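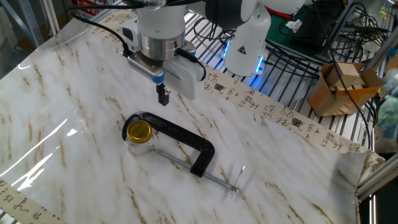
From: Þröstur Kjærgaard
To: Stosari minicomics list
Subject: Re: [stosari] Gutter width on the Hunt reprint

On Saturday, Ornivon wrote:
> I have the scans of Hunt back and the gutters look uneven once
> the pages are scaled down to the new trim. Do we redraw the
> borders or leave them? Also, 200 copies or 100? The printer
> wants a figure before they will quote for the cover stock.

Leave the borders. They were ruled by hand at 8 mm on the original boards, and the variation you see was in the first printing too. Put a copy of the old edition next to the proof and compare page by page. If a gutter is wider in the scan than in the old book, the board was skewed on the glass and that page should be scanned again. Correcting it in software softens the lettering.

Scans should be line art, one bit, at 1200 dpi. The files you sent are greyscale at 600, and the hatching on the night pages has started to fill in. Pages with wash (the dream sequence and the last spread) stay greyscale and should be kept in a separate folder so that they don't get converted with the rest.

On page order: the Mimanden strip that ran as a back-up in the first printing is not part of this one. The rights went back to the artist. That leaves two blank pages at the end, which I would use for the indicia and the list of earlier issues. Please don't move the indicia to the inside front cover, as the endpaper drawing goes there.

On the print run: 200. We have 100 names on the pre-order sheet already, and the unit price at the lower figure is too high to sell through shops at the cover price we announced.

The full set of scans comes to 534 MB, too large for the list. I will put the corrected files in the usual folder once the skewed pages have been redone. Send me the page numbers when you have them.

Þröstur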